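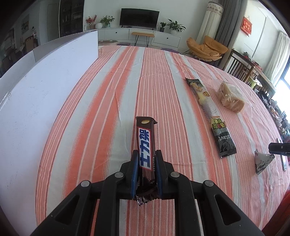
Introduction to Service and Handling Robots
Handout 7: Can the machine do the chores yet?
Lecturer: Gholamreza Bahrami. Exercises: King-fai Chiang
Version of 2020-12-21

Before you read this handout, please look again at your notes on gripper types and on the difference between a pick and a grasp. I will use both words, and I will use them with the meaning from handout 4.

1. The question

When a newspaper asks if robots can do housework, the answer is usually yes or no, depending on which video the writer has seen. For an engineer the question is too wide. We should ask: which chore, in which room, with which objects, how many times, and who is there when it goes wrong?

A dishwasher does a household chore and has done it well for many years. We do not call it a robot, but it is useful to remember why it works. The person does the part with the free objects (taking the plate from the table, turning it, finding a place for it in the rack) and the machine does the part in a closed space where everything is known. Most successful machines in the home divide the work in this way. The part which stays with the person is the part we discuss today.

2. The chore for this handout: putting snacks away

We take one small task and stay with it. There are packets of sweets and snacks on a table, and they must go into a box. A child of four can do it, perhaps not neatly. There is no cutting, no heat and no water. For these reasons many students think that it is too easy for a lecture.

Let us look at the objects as the gripper meets them.

A chocolate bar in a wrapper is the kind one. It has a firm middle, it is narrow enough for two fingers, and it keeps its form when it is held. The crimped ends are weaker than the middle. If the fingers close on the crimp only, the bar can swing, and the place where it hangs is then not the place where the planner believes it is.

A wrapped piece of bread or cake is soft inside and has a loose film outside. The camera sees the film. The fingers must reach the bread without making it flat. Here the force limit is more important than the position, and the correct limit is different for each kind of bread.

A pyramid-shaped packet has sloping sides. Two parallel pads on sloping sides push the object out, as your fingers do with a wet piece of soap. You have to turn the gripper or take it at the sealed edge.

A long thin packet with different colours along its length can be read by the vision system as two or three short objects. This mistake is common and it is also instructive. The segmentation is not stupid, it only has no reason to believe that the black end and the pale middle belong together.

3. Clear film

The transparent bag deserves its own section. It gives trouble to nearly every group in the laboratory work. 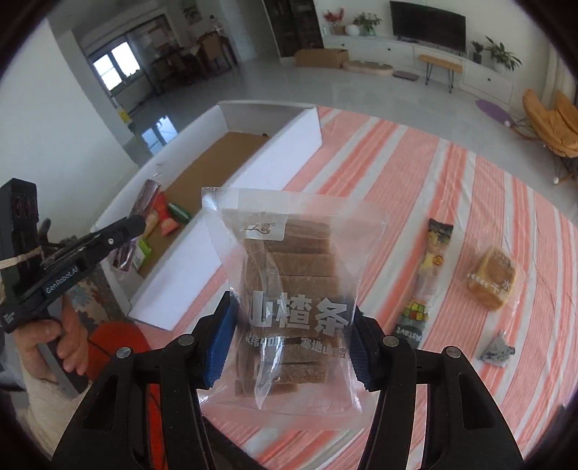

Figure 7.2. Hawthorn strips in a clear bag, with the jaws open on both sides. The packing box is on the left.

Consider what a depth camera receives from such a bag. At the top margin there is only clear film, so the sensor may measure the cloth behind it. Over the food it may measure the food. Where light is reflected in long white streaks it may measure nothing, or something with no meaning. The result is a bag with a hole in it and a missing upper edge. If you calculate the grasp from the depth picture alone, your bag will be too short.

The opening of the jaws is also a decision. When they are wide, there is some room for an error in position, but the gripper needs more free space next to the object. On an open table this costs nothing. Inside a box which already has packets in it, the same opening will push the neighbours away. So a policy which is good at picking can still be bad at packing, and you should measure the two things separately.

Soft pads with ribs help. They bend a little and hold the film better than bare plastic. They do not repair a wrong plan.

4. The box is half of the work

In student reports, the picking has four pages and the placing has four lines. Please do not do this.

A box with high walls hides its own floor from a camera which stands at the side. The first objects can go nearly anywhere. Later, if everything has been dropped at one end, the next long packet will lie across the others or lean on the wall, although there is still a lot of empty floor. A person moves things along with the back of the hand without thinking about it. For the machine this is a new skill, with contact on many sides, and somebody must teach it.

We should also agree what "packed" means. For a drawer at home, it is enough that the lid or the drawer closes. For a shop, the bread must not be under the heavy things, and the label may have to face upwards. The same movement can be a success in the kitchen and a complaint in the shop.

5. A small calculation

Suppose that one pick in ten fails, and that a box needs 7 objects. If the failures are independent, the chance that the whole box is filled without help is 0.9 to the power of 7, or 0.48. Fewer than half of the boxes are completed by the machine alone. The demonstration video still looks very good, as a video usually shows one box.

Now we go to the shop floor. The Baláž warehouse in Flultville has one Bindix cell, which takes single packets out of a bin and places them in order trays. In the shift which we use for the exercise it made 2,590 picks. With one failure in 1,000 picks we expect between 2 and 3 stops in the shift. One worker can look after this cell and have time for other duties. With one failure in ten we would expect 259 stops, and it would be better to give the worker a chair and let her pack the trays herself.

The Bindix cell has the same lamp day and night, a bin which is always in the same place, and a list of the articles which can arrive. At home there is a window, a striped tablecloth, and a new kind of biscuit in December. I ask you to keep these conditions next to each other when you compare success rates from different papers.

6. Where do we stand?

My own opinion, which you are free to attack in the seminar:

On the shop floor, picking and placing of known, closed packets is possible now and is sold. Mixed soft goods in clear film are possible with a person nearby.

In the home, the movements can be shown one by one. Putting away a table of snacks, in a house where the robot has not been before, without a person nearby, I would not promise to a customer. The hardware is less of a problem than many believe. A simple two-finger gripper guided by a human hand can do almost the whole task, so what is missing is mainly seeing, deciding and correcting.

King-fai Chiang does not agree with my last sentence. He thinks that touch sensing in the fingers will matter more than better cameras, and he will present the Torkomier finger in the exercise hour, so please come with questions for him.

7. Preparation for the exercise

Bring five packets from your own kitchen, and at least one must be in transparent film. Closed packets only, the laboratory had ants last year.

For each packet write down where you would grasp it, from which direction, and what the fingers must not touch. Then put it into the box with two fingers of one hand and your eyes open, and once more with your eyes closed. Note the moment when you corrected your movement and which sense told you to do it. One page is enough. Drawings by hand are welcome.

Those who missed the safety instruction cannot work at the arm, but can do the written part.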